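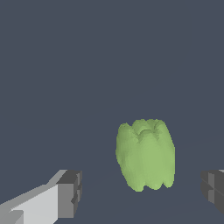
My favorite bug of the last year lives in the half second before a robot closes its hand. I've spent a good chunk of my time at Kenesia chasing it, mostly in simulation, and mostly with vegetables, because vegetables are cheap when they're made of triangles. Take the green pepper we load up more than anything else. It stands upright between two open fingers, closer to the right one than to the dark tip on the left, touching neither, and any person would look at that and know what to do: scoot over a little, then squeeze. Getting software to do the scooting is a whole job. It's my job, in fact, and I like it a lot more than I expected to!

I came to this from web work, where a thing that's a few pixels off gets a ticket and a shrug. Grasping isn't like that. If the hand comes down off center, one finger gets there first and starts pushing. Sometimes the object slides over politely until the second finger meets it, and you get a fine grasp and learn nothing. Sometimes it tips. A bell pepper standing on its lobes is a wonderful tipper (ours has two little rounded tips at the bottom, and physics engines have strong feelings about that kind of thing).

CLOSE IS NOT CENTERED

The tool we build is called Plosside. It sits between the perception code, which says where the object is, and the arm controller, which moves the joints and would really prefer not to be bothered. Plosside takes a guess about the object, takes the current pose of the hand, and keeps asking one question over and over: if I closed right now, who would touch first? When the answer is "both, near enough," it closes. When it isn't, it asks for a small sideways move.

That's it, that's the product. It fits on a napkin, and it took us most of a winter.

The first version was two separate programs. One planned the whole approach ahead of time and the other carried it out with its eyes shut. It looked gorgeous on plain boxes. Then we gave it produce, and the planner would pick a nice center based on a view from far away, and by the time the hand was down low that center was wrong. Every view has a bit of error in it, and a lumpy thing looks different from up close than it does from across the bench. Shoulders you thought were symmetrical turn out to bulge more on one side.

So we threw out the eyes-shut part. Now the hand keeps looking as it comes down, and the estimate gets refreshed on every step. That brought a brand new problem, of course, and the new problem was dithering. Left a bit, right a bit, left a bit, right a bit, like somebody trying to pass you in a hallway. I watched the thing wobble over an onion for so long one afternoon that I went and made coffee, and it was still at it when I got back.

The cure for dithering was boring. We made the controller remember its last decision and demand a decent reason to change its mind. Anybody who has fiddled with a thermostat knows the trick. There's a band where you leave things alone. I spent weeks trying fancier filters before a colleague drew that band on the whiteboard, and I was a little crabby for the rest of the day.

WHAT THE SIMULATOR IS GOOD FOR

People outside the field tend to ask why our pictures look so plain. Flat gray floor, blocky fingers, no kitchen, no sunlight coming through a window. I used to ask the same thing. Pretty rendering costs time, and for this particular question I'd much rather have more tries. Our standard overnight batch runs 978 grasps, each with the object nudged or turned a little, and in the morning I get a page of numbers and a folder of the ugly ones. I always open the folder first.

The ugly ones are where you learn. In March we had a batch where 496 of those tries ended with the object on its side, which is a terrible number, and I was sure I'd broken the centering. I hadn't touched it. Somebody (fine, me) had changed how fast the fingers closed, so the hand was in the right place and then snapped shut like a mousetrap. Centering was doing great. Everything after it was a disaster. We'd been reporting one pass-or-fail score for the whole grasp, and the score couldn't tell us which half had gone bad.

Now Plosside logs 3 things separately for every try: how far off center the hand was when it decided to close, which finger made contact first, and how much the object moved between first and second contact. If you're building anything like this and only take one idea from me, please take the third number. It's saved me more evenings than any clever algorithm. A grasp can succeed and still shove the tomato halfway across the table on the way, and you'd like to know that before somebody sets a real tomato next to a real wine glass.

THE TRIP TO FLISTTHORPE

Simulation flatters you, and I knew that going in. I still got cocky. Last summer we took the code up to Flistthorpe, where Smits runs a packing line for mixed produce boxes and had agreed to let us try things out on a spare arm. It took us 2 days to get one decent grasp. The control loop was fine. The camera on the real arm was delivering its images late, so Plosside was steering toward where the pepper had been a moment earlier, and since the hand was moving, "a moment earlier" was just enough to matter. In our simulator every image showed up instantly. Why wouldn't it?

We added fake lag the week we got home. Then we made the lag uneven, because the real kind comes in lumps. The scores dropped like a rock, I moped, we fixed the timing code, and they climbed back most of the way. Most of the way is where they still are. Leafy things are bad. Anything shiny is bad. Peppers, I'm happy to say, are pretty good.

Next on my list is teaching it to give up. Right now, if there's no good way to get centered (say there's a wall in the way), it hangs there asking for a sideways move it can't have, until a timer kills the run. I'd love for it to back off, turn its wrist, and come in from another side. I have a branch where it does this, and on that branch it also sometimes backs off from perfectly good grasps, for reasons I haven't found yet. The batch is running tonight with extra logging turned on, and I'll be going through the folder with my coffee in the morning.

Magazine > Features > Robots and Software

Contact the editors | Copyright Kenesia, all rights reserved | Back to top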